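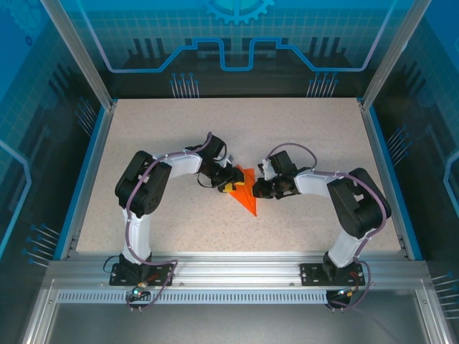 Home | Notebook | Rigs | Parts

Friday, bench log, 3 min read

Paper folding, two arms, teleop. What a good day! Yamila drove all morning and I ran the recorder, then we swapped after lunch (I'm much worse at it, my left hand keeps wanting to copy my right).

Orange paper dart is the task for now. We start from a half-made fold, one gripper pins, the other runs the crease. Yamila found that if you bring the pinning gripper in low and slow the sheet hardly skates at all, and after that we got 10 clean demos in a row!! Best streak so far. Total in the Ullow set is now 3,393 episodes, all tasks. Mao wants 1,000 of the dart alone before we train on it, so plenty of folding ahead.

Things to fix:
- right leader handle lags a hair behind on fast wrist turns, check the rate in the config
- threw out 3 takes where I let go of the trigger too early
- cable ties on both arms, look them over before the next long session

Tried one replay at half speed with a fresh sheet and the crease landed almost on the line. Rutilio Mendoza came over to watch and stayed for an hour (he wants a turn Monday). Next up: same fold, sheet rotated a bit at the start.

Recent entries
Hinside gripper pads, second try
Leader arm calibration notes
Grevness rig: first power-up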